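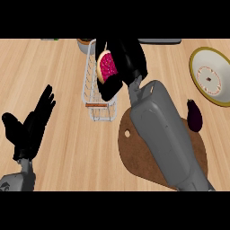 *Page last changed: 13th August*

# Jurell press vest cover

OK, so this is the one people write to me for! The Jurell is a fabric cover that goes over the body armor you already own and marks you as press, front and back. It's a cover only. There are no plates in it, no soft armor, nothing that stops anything, and if you put it on over a t-shirt you're wearing a t-shirt with pockets. I put that first because I still get emails.

I started making these after two stints working near a ceasefire line with a vest that said PRESS on a strip of tape. The tape curled up in the heat and by the second week it said PRE. My friend Rokeya Patwary (she shoots stills, mostly for wire desks) sewed me a replacement out of an old tent fly, and the Jurell is still pretty much her pattern, with better thread.

## What you get

- One cover, navy blue, sizes S/M or L/XL
- Two PRESS panels, hook-and-loop, white letters on blue
- Two blank panels, for TV or another language or whatever your desk wants
- A blood group patch (tell me which when you order, please, I can't guess)

It weighs 11 ounces without the panels. Price is $88, and shipping inside the US is included.

## How it fits

It's cut for plates up to 10 x 12 inches. Side straps open all the way, so you can get it on over a carrier that's already loaded, and you don't have to take the whole thing apart on a hotel bed like I used to. If your carrier has big shoulder pads, go up a size. If you're between sizes, go up a size too! The straps pull in a lot further than you'd think.

There are 4 pockets. The two big ones take a notebook or a phone, and the small ones are for a recorder and batteries. I left the chest clear on the left side because that's where most people clip a radio or a tourniquet. Pranab Fakir wanted a pen loop and I fought him on it for a whole year, and now there's a pen loop.

**No camo, no olive, no tan.** I get asked every month. If you look like a soldier from a distance, the letters don't help you much, and I'm not going to sell you something that makes that worse. Same goes for patches with flags or unit badges. Please don't sew those on.

## Washing

Take the panels off, cold wash, hang it up. Don't iron the letters. Don't use bleach, it eats the hook-and-loop backing (I've done it, it's gross).

## Changes since March

The zipper is now the chunky Bruvier one. The old zipper jammed with dust, and Hashini Dewan sent hers back with a very polite note and a lot of sand. If you've got the old version and it sticks, mail it to me and I'll swap the zipper free.

The drag handle on the back is also stitched through to the webbing now. It's there for pulling a person a short way, and it only works if the cover is strapped down tight over the carrier. Try it at home with a friend before you travel.

## Ordering

I sew in small batches, so it takes 3 weeks if your size is out. Newsroom orders go through Selvaraj Paul at Bandara, who can do invoices and purchase orders and is much faster at email than I am. Freelancers, write to me directly and say so, I keep a lower price for you.

Returns are fine for a month as long as the blood group patch hasn't been sewn on.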